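Tindero: segmenting demonstrations and labelling grasp contacts

README for the January release

Hello, and thanks for having a look at Tindero. It's a small set of Python tools for taking long recordings of household handling tasks, made with hand-held grippers, and chopping them into pieces a policy can learn from. Binta Adeyemi wrote the first version as a handful of scripts for her own use, Garba Onyeka turned it into a proper package, and the rest of us have been adding bits to it ever since (some tidier than others, sorry about the config folder).

The release comes with 893 labelled segments so you can try everything without recording anything yourself. 500 of them are two-handed. Every segment has the wrist video, the finger opening over time, the estimated pose of each gripper, and a text label in plain words, such as "lift the basin by its rim" or "put the cup down beside the kettle".

What it does

There are two main stages. The first, which we call the splitter, reads the finger opening and the speed of the tool and proposes places where one action stops and the next one starts. It's a fairly old-fashioned change point method and we've grown rather fond of it, as it runs on a laptop and you can see why it made the choice it did. The second stage is the contact labeller, a small vision model that looks at the area between the fingertips and says which object, and which part of it, the gripper is closing on.

Nested dishes gave the contact labeller more trouble than anything else in the set. With a pile of bowls sitting inside a metal basin, and that basin sitting in a bigger dish, there are several rims within a finger's width of each other, and the older model would happily pick whichever was the brightest colour. Polished metal made it worse, with reflections being read as an extra edge.

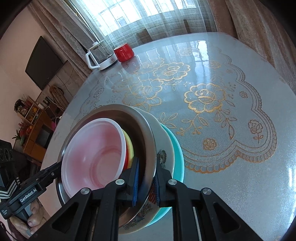 Oluwatosin Ekwueme's fix was to have the model predict rims as ordered curves, from the inside of the pile to the outside, and then ask which curve passes between the two finger pads. It's a much nicer question to put to a network! Patterned tablecloths under shiny plastic still cause the odd false rim, mostly where a printed border curves the way a plate does, so please keep an eye on those if your own recordings have them.

Getting started

Install the package, then run tindero fetch to download the segments and tindero check to make sure they all arrived in one piece. To process your own recordings, put each one in its own folder and run tindero split, followed by tindero contacts. Poses should be in metres and video at 30 frames per second. The splitter drops anything shorter than 10 frames, and you can change that with the min_len setting.

For two-handed work, give both recordings the same session name. The tools line up the clocks for you, though do look over the sync plot before you trust it.

Known problems

Clear glass is hit and miss. The contact labeller tends to see straight through it to whatever is behind.

Strong window light on a glossy table can upset the pose estimate for a moment or two. Blažena Tóth has a smoothing filter for this on the skundotar branch, and we'd love more people to try it before it's merged.

Labels are in English only. Beatriz Arruda has started on a Portuguese set and would welcome a hand with the kitchen words.

Questions and bug reports can go on the issue tracker. Please attach the sync plot and your config file, and tell us which colour profile the video was saved with.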